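6. Comparing the wrist camera with two grippers

Do this section once for each gripper you plan to use. If you own only one, do it anyway, and skip steps 8 and 9 with a clear conscience.

You will need: the Grivar arm, powered and homed; the Udeck wrist camera on its short bracket; the 2 mm hex key from the lid of the case (check under the foam, where it likes to live).

Caution: Press the stop button before putting fingers between fingers. The arm does not care which ones are yours.

1. Park the arm in the service pose and switch off gripper power.

2. Fit the first gripper and tighten the four base screws in a cross pattern. Snug is enough. Norbert Říha wrote the torque table in Appendix C after meeting somebody's idea of "very snug."

3. Mount the camera so that the finger blocks appear at the bottom of the picture. If they appear at the top, the camera is upside down, and so is everything you record with it.

4. Restore power and open the Zultham viewer. Set exposure to Manual. Auto exposure will chase every ceiling light in the building.

5. Open and close the gripper 16 times at low speed. Watch the fasteners on the blocks. Any that move relative to their block need to be tightened now, while they are still attached.

6. Set arm speed to 80 percent and run the Sweep routine with the gripper open and empty. Save one picture from the middle of the move.

7. Run Sweep again at 17 percent and save a second picture from the same point.

8. Swap grippers and repeat steps 1 to 7. Leave the camera settings alone, however tempting the sliders look.

9. Put the saved pictures side by side and fill in the comparison sheet.

Note: Older Kratochvíl controllers ignore the speed setting until the second run. Run Sweep once and throw the result away.

Reading the results

Judge the gripper and the background separately. The camera rides with the gripper, so the blocks should keep their edges even when the room behind them does not. Look for the gap between the left and right pairs first, then for the bolts. In a fast Sweep past shiny surfaces, lights stretch into long horizontal streaks, and the big dark curves on either side pick up bands of them — useless for finding an object, fine for checking that the fingers are clear of each other and holding nothing. If the blocks smear as badly as the background, go back to step 3 and suspect the bracket.

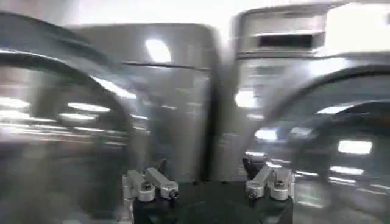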